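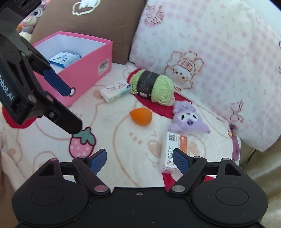

Pink box on the fleece blanket, blue and white packet inside.

Small stuff that lives on the sofa and the bed - how I keep on top of it

Sun 8 January

Quick one tonight, still got the ironing to do. Hye-jin Seo asked how I stop the soft-furnishings corner turning into a heap. Short answer, boxes. Long answer below.

One open box per blanket. No lid. Lids get lost, or the cat sits on them. Whatever's small goes in, packets, hair bobbles, the remote. Lift the box off, shake the blanket, box back down. Done.

Packets lie flat, label up. Stand them on end and they slump over and you can't tell what you're grabbing.

Barcode stickers. Peel while the box is new if you can be bothered. If it's gone gummy, hairdryer on low, then a dab of cooking oil on kitchen roll, then washing up liquid. Don't scrape with a knife, I took a lump out of a nice one from Prakside in December.

Fleece blankets. Cool wash, inside out, no softener (makes them go flat and a bit greasy). Half the powder you think. Hang over two lines not one or you get a ridge down the middle. Never tumble on hot, the printed ones go crispy where the colour is. Ask me how I know.

Cushions with a stitched-on shape. Check the edge stitching befor it goes anywhere near the machine. One loose thread and the whole shape curls up. Couple of stitches by hand, then pillowcase, knot the end, 30 wash. Dry flat.

Plush toys. Same pillowcase trick. Big plastic eyes get scratched otherwise. Long fur wants a brush while damp, old toothbrush is fine. Joon-young Ji swears by bicarb, leave an hour then hoover with a sock over the nozzle. Works ok on smells, does nothing for jam.

Order for doing the lot: toys off, cushions off, box off, shake, hoover the seat, put back in reverse. Takes me nearly 37 minutes with the kettle on in the middle.

Next time, airing cupboard. Got a shelf from Drokata that doesnt fit and I want to moan about it.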